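Subject: Re: [home-espresso] Is the Gurkel descaler worth the money?

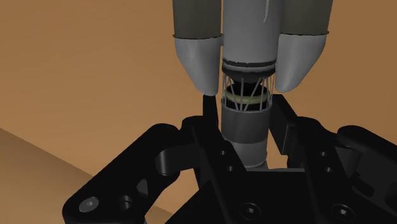 Does a descaler with a fancy label clean any better than plain citric acid? Not in my kitchen, and I've used both for years.

A member wrote in June:

> I switched to Gurkel after the Brandau shop told me it would
> double the life of my boiler. 8 bottles later I'm sold. The
> coffee tastes cleaner and the pump sounds quieter too.

Double compared with what? Did you run a second machine on the same water and leave it alone? I'd like to believe it, but a shop that sells the bottles is a poor source for this, and "tastes cleaner" is what everybody says right after spending money.

My Gondeo is on 462 descale cycles by its own counter. It has had citric acid every time – weak mix, long rinse – and the boiler had only a thin film when I last opened it. My water is soft, so don't take that as proof of much either.

If someone has hardness readings from before and after, please post them. Mine is 213 out of the tap on the cheap meter, which measures all dissolved solids and says very little about scale. I'd trust a drop kit more.

And please trim your quotes, the last digest ran to 600 lines.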